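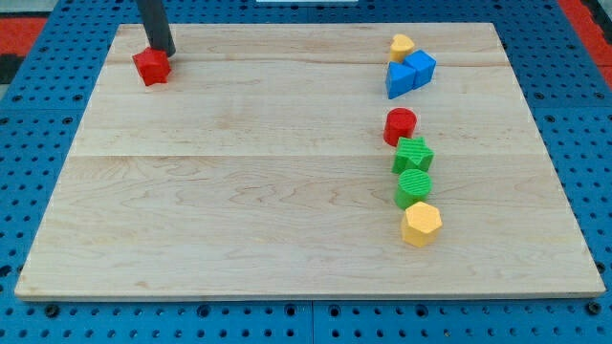

Ticket 497: Order confirmation emails not reaching customers

Status: Resolved
Opened by: Noman Ghauri, Undton
Product: Vulura shop plugin
Opened: Mar 25, 2022

Problem
Customers who order a cutting board or shelf blank from our store do not get a confirmation email. The order shows up in the admin page and the card is charged. Password reset emails still arrive.

Reply from support
Please send the mail log for one failed order and tell us which sender address is set under Store > Email.

Reply from Noman
Order 263 is attached. The sender is set to our old orders address at Zustham. We moved the store to the new domain last month and I did not change it there. Password resets go out from the site address.

Reply from support
The log shows error code 550, sender rejected. The old domain no longer lists our mail server as allowed. Steps to fix:

1. Change the sender to an address on the new domain.
2. Add the mail record shown on the Email page to your DNS settings.
3. Wait 300 seconds, then press Check Record.
4. Send a test message to an outside account.

Reply from Noman
Step 3 failed the first time. I had two SPF records on the domain. Removed the older one and the check passed. Test message arrived. Can the missed confirmations be resent? There are 70 of them.

Reply from support
Yes. Filter Orders by "Email failed", select all, and choose Resend.

Reply from Noman
Done. All show as sent. OK to close.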